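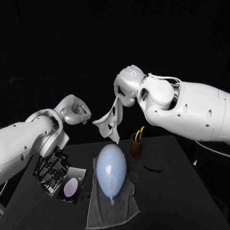 The right hand that squeezed too long

So Canow (that's our two-armed robot, for anyone new around here) has been learning to handle soft things, and I had been feeling pretty smug about it. Crumpled paper, no problem. Towels, fine. Then we moved on to balloons, and on Saturday afternoon the right hand closed on a pale blue one and just kept closing. I said "stop" out loud, as if that was going to help, and then bang! I jumped so hard I knocked my coffee into the keyboard drawer.

My first thought was a sharp fingertip. I went over every finger with a piece of old pantyhose, which snags on anything rough, and got nothing. Second thought was cheap balloons. We opened a new pack and lost another one before I had even sat down again.

The log was more useful than I was. Gittins, the software that runs our grip control, had been writing warning 546 every time the right hand changed over from a hard grip to a soft one. The warning means the force limit was sent but the hand never confirmed it. I had seen that number for weeks, scrolled past it, and gone to lunch. Not proud of that.

And it never showed up on days when we only did soft objects, so the trick was to give the right hand something hard to hold first and then go straight to the balloon. Pliers turned out to be great for this. Nice fat handles, and the hand can clamp down on them as much as it likes. The left hand stayed open and out of it for those runs. 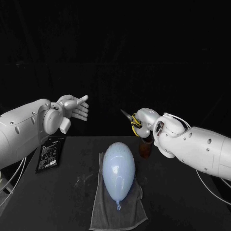
One reader wrote in after my first short post to say the same warning had come up on a gripper at the Lovimholm makerspace, and that a restart cleared it for exactly one day. They also asked why the emergency stop hadn't saved the balloon. Fair question! The stop cuts the motion of the arms, but on our setup the fingers hold whatever force they had when it was pressed. That's what you want when the robot is carrying something heavy over your foot. It's a lot less nice if the thing in its grip is your thumb.

Which is the part that bothered me. A popped balloon is a loud noise and a bit of rubber on the floor. But I had been reaching in between those hands all week to straighten the towel, with the power on, trusting a limit that the right hand sometimes never got. We now power the hands down before anyone reaches in, every time, and Gittins is set to refuse a new grip until the limit is confirmed – no confirmation, no squeeze.

The real culprit was in the Flasix board for the right hand. It had been swapped in the spring and still had its older settings, with a timeout of 4 milliseconds where the left one had 8. I changed one number. One! Then I ran both hands on the balloon together, slowly, from behind the safety screen.

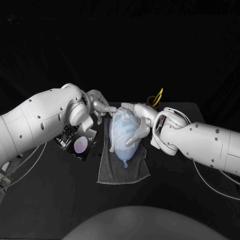

Last edited: September, 9:15 p.m. (added the bit about the timeout)

Since the fix I've left the pliers-to-balloon changeover running in the evenings, and we've gone past 2,000 changeovers without a single 546. I still flinch when the fingers close, though. Next job is getting the left hand to take the pliers too, and I need to buy a keyboard.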